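Section 4: Setting up coverage of an official visit

Read this before you request a place on the motorcade route. Most of what the visiting delegation's press office sends you will change, and some of it was never true.

4.1 Before the delegation arrives

1. Get the draft program from the host ministry and from the visiting side. Put them next to each other. Where they disagree, trust neither until someone with a name confirms the time.

2. Send accreditation forms to the Stornham desk. Graça Arruda checks the spelling against passports. A nickname on the form means no badge.

3. Mark every stop as fixed, likely or wishful. Wreath layings are usually fixed. Factory tours are wishful, whatever the press office says.

Note: "Working lunch" can mean a working lunch. It can also mean two hours in which you will learn nothing. Book no live slot against it.

4.2 On the day

4. Be at the gate by 6:30 a.m. for a morning arrival. The sheet will say 8:00, and the line is long by then.

5. Record the first handshake and the full opening remarks. Don't leave when the interpreter starts. The Miranda visit in 2011 is still taught here because our reporter left early and the only real news came in the second language.

6. Treat rally crowd numbers as claims. If the organizers say 60 buses, write that the organizers say 60 buses. For the Pratorside rally they told us 300 and the police log had 262. Our story carried both, with sources.

Caution: Never use the word "historic" in your own voice. If a minister says it, quote the minister, and ask what was signed.

4.3 The joint statement

7. Ask for the text, signed or unsigned. A summary read over the phone is worth little.

8. Compare it with the statement from the last visit. Johannes Ntuli keeps the old ones in the Clurotden folder, sorted by country. Look for promises that appear in both. A rail link announced twice is a rail link that needs a phone call.

9. Separate money committed from money "discussed" or "foreseen." If you can't tell which it is, say so in the story.

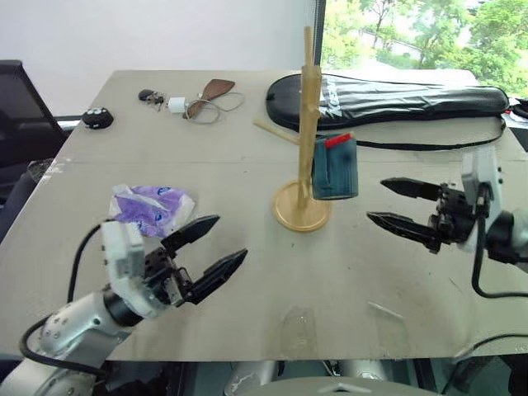 Can we report a trade deal on the strength of the leaders' remarks alone?
Report the remarks, and leave the deal out of the headline until you have the document or two officials who have read it.

4.4 After departure

10. File your notes the same night, including the parts that seemed dull. Chepkoech Gachanja handles corrections and will ask for them.

11. Set a reminder for October and check each promise then. Expect vague replies - print them as given, with the name of the office that sent them.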